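Tiseck Field Check-In Unit

Portable location and alert device for news crews, aid staff and election observers
Supplied by Jendholm
Order code: TISECK 493
Page last revised March 6, 2025

Overview

The Tiseck Field Check-In Unit allows an editor or duty officer to follow the movements of staff working in areas of conflict or unrest, where the telephone network is weak or has been switched off. The unit sends its position by satellite at fixed times. If a planned check-in is missed, the named contacts at the home office are told by text message and by telephone call.

The unit is intended for organisations with a duty desk that is staffed day and night. It does not call out a rescue service, and Jendholm does not negotiate or make travel arrangements on a customer's behalf.

What is supplied

Check-In Unit with fitted battery
Belt pouch and neck cord
Mains charger with plugs for the United Kingdom and mainland Europe
Vehicle charger
Printed quick guide in English, French and Arabic
Access to the Ostermann desk software for five named users

Main details

Weight with battery: 493 g
Battery life: about 93 hours at one report an hour
Report interval: set by the duty desk, from every ten minutes to twice a day
Silent alert: press and hold either side button
Display: may be switched off entirely by the wearer
Price: £2196 excluding VAT, with the first year of satellite service included

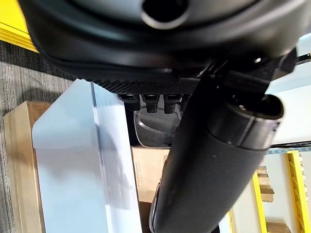
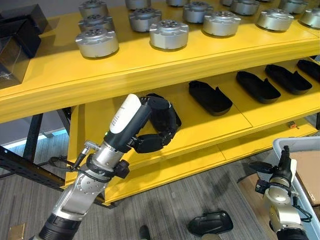 Can the unit be tracked by anyone outside our organisation?

Position reports are encrypted before they leave the unit and can be opened only by the users named on your account. The satellite signal itself can be detected by suitable equipment nearby, as with any transmitter. Staff who expect to pass through checkpoints, or who are meeting sources at risk, should agree beforehand with the duty desk when the unit is to be turned off.

Carrying the unit across borders

Satellite equipment is restricted in a number of countries, and in some of them possession without a permit is an offence. The customer is responsible for obtaining permits before travel. Jendholm can provide a letter stating the model, serial number and purpose of the unit, and requests for letters should be made at least ten working days before departure.

The unit stores its last reports in memory. These can be erased by the wearer from the settings menu, or by the duty desk at a distance — provided that the unit is switched on and has a clear view of the sky.

Training

A half-day course for duty officers is held at the Brudmont training centre and covers missed check-ins, false alerts and the keeping of contact lists. The next course takes place in June. Places are offered first to organisations that have bought units within the past year.

Hire and returns

Units may be hired by the month for single assignments. Hired units must be returned with both chargers. Unused units may be returned within 30 days of delivery in their original packing — satellite service that has already been activated is not refunded.

Orders and permit letters: Rosalinda Aquino, Customer Accounts, Jendholm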